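缶詰の保存と捨て方 よくある質問
読了時間 2分 | シェア 490 | コメント 12 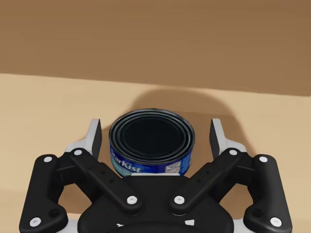

開けたツナ缶、ラップして冷蔵庫に入れとけば三日くらい平気でしょ、とLedesmaさんからコメント。うーん、缶のままはおすすめしてません。詳しくは下のQ2。

急ぎで書いてるので抜けあったらコメント欄へ。

Q1. 賞味期限が切れた缶詰、食べていい？
賞味期限は「おいしく食べられる目安」。缶がふくらんでる、穴、ひどいサビ、開けて変なにおい。どれかあれば捨てる。味見で確かめるのはなし。

Q2. 開けた缶のまま冷蔵庫はだめ？
別の容器に移してください。ガラスでもプラでも、ふた付きなら可。移したら冷蔵で翌日まで。魚はとくに早めに。コーンや豆も同じ扱いでで大丈夫。

Q3. へこんだ缶は？
胴のところが浅くへこんだだけなら、早めに使う。ふちや継ぎ目のへこみは避ける。店で選ぶときもそこだけ見てます。

Q4. どこに置く？
シンク下は湿気る。コンロの横は熱い。うちは廊下の棚の下段。夏、とくに7月8月の車の中は置きっぱなし厳禁。

Q5. ツナの油、流していい？
流しには捨てない。紙か古布に吸わせて可燃ごみ。炊き込みごはんや炒めものに使うのが一番楽です。水煮の汁はみそ汁へ。

Q6. 空き缶の洗い方は？
水をためて軽くゆすぐ、それだけ。油が残るときは食器を洗った後の泡で。ふたの切り口で手を切る人が多いので、指は入れずにブラシで。乾かしてから袋へ。

Q7. ふたは別にする？
自治体によります。うちの地域は缶の中に落として一緒に出すやり方。分別表を見るのが早い。

Q8. 冷凍してもいい？
缶ごとはだめ、中身が膨張します。中身だけ小分けなら可。トマトは冷凍向き。じゃがいも入りのスープはぼそぼそになるのでやめた。

Q9. 缶切りがいるやつ、まだある？
あります。輸入ものに多い。Sasentの手回し式を使ってます、税込840円。刃は使うたび洗う。非常袋にも一個いれておくと安心、プルタブが折れることもあるしので。

Q10. 何缶そろえればいい？
人数と好み次第。普段食べるものを少し多めに買って、古いほうから使う。買い足しは手前じゃなく奥に入れる。食べないものを備えても残ります。

追記：Q2の「翌日まで」は魚の場合だけ？と聞かれました。肉もです。果物は二日みてますが、シロップごと移してください。

この記事をシェア 490 | 役に立った 876

関連記事
・乾物のびん詰め、虫を入れない置き方
・Losbridge式 棚の整理、一か月やってみた
・Darkoの保存容器、ふたが固いときは
・みその容器、洗う？継ぎ足す？

最近の記事
・冷蔵庫の野菜室、底の掃除
・939円で買った米びつの話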